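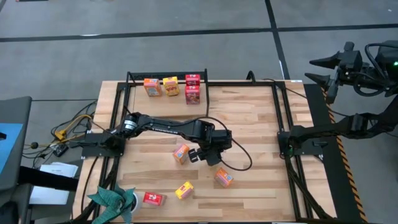 Nosine: the snack box shelf notes

Hi! I'm Marcelino Araújo, and this is the README for Nosine, my set of pictures and notes about putting little snack boxes on a shelf. I started it in September because I wanted a decent record of how small cardboard boxes get lined up, knocked over, turned around and lined up again, and I couldn't find one that cared about the boxes as much as I do.

What's in it

There are 118 sessions so far. Each one has its own folder with the pictures, a plain text file called notes.txt, and a list of which boxes were out at the end. Up to 3000 pictures sit in the bigger folders, so please don't open those in a thumbnail viewer on an old laptop (I did, and went to make lunch while it thought about it).

The layout goes like this:

sessions/ - one folder per session
boxes/ - front, back and side of every box, flattened
notes/ - my longer ramblings
splits.txt - which 95 sessions I use for training and which I hold back

The boxes

They're all the small kind, the size you'd toss in a lunch bag. Orange, yellow and red ones show up the most. The red ones are my favorite, with a busy printed face that makes it easy to tell which way they're turned. If two reds stand one behind the other, the notes go by "front red" and "rear red", and I try to stick to that everywhere.

Corners get soft after a while! When a box stops standing up on its own I retire it and write "retired" next to it in the list. I've retired 15 up to now, and their scans are still in boxes/ if you want them.

The bench

Everything happens on the butcher-block bench in the Drotthorpe workshop. The light wood strips are lovely but they're a pain for the cream-colored boxes, which kind of melt into the background. The shelf is the shallow pale panel with the black metal frame at the far edge. A box counts as shelved when it's standing upright inside the frame. Leaning is not standing. I was sloppy about leaning in the early sessions, so check notes.txt if that matters to you.

Known problems

Session names aren't consistent before I switched to the Vavton naming script. Some say Barbosa (the old name of the project), same data though. A few box lists are missing a retired box or two. Fixes are welcome, just send me the session name and what you'd change.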